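Mein April im Kurzfilmkino von Eltden
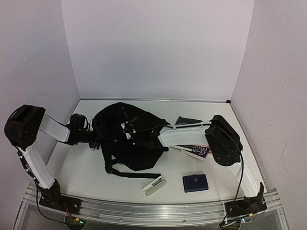
Schwarzer Rucksack, zwei Bücher, blaues Geldbeutelchen

Ich bin noch ganz erfüllt vom Kurzfilmfestival in Eltden! 57 Filme liefen in diesem Jahr, und ich habe deutlich mehr davon geschafft, als ich mir vorgenommen hatte (den Schlaf hole ich im Mai nach). Mein Liebling war »Prosar«, ein Film über zwei Schwestern auf einer stillgelegten Fähre, kaum Dialog, dafür ein Ton, bei dem der ganze Saal die Luft anhielt. Gezeigt wurde er im kleinen Haus mit 113 Plätzen, und ich saß ganz vorne links, Nackenstarre inklusive.

Toll fand ich auch die Reihe vom Verleih Nørgaard: fünf Debüts, alle unter 80.000 Euro gedreht, und jedes sah komplett anders aus. Nach der Spätvorstellung um halb elf standen wir noch ewig im Foyer und haben über das Ende von »Cellgate« gestritten. Ich bleibe dabei: Sie steigt nicht in den Zug!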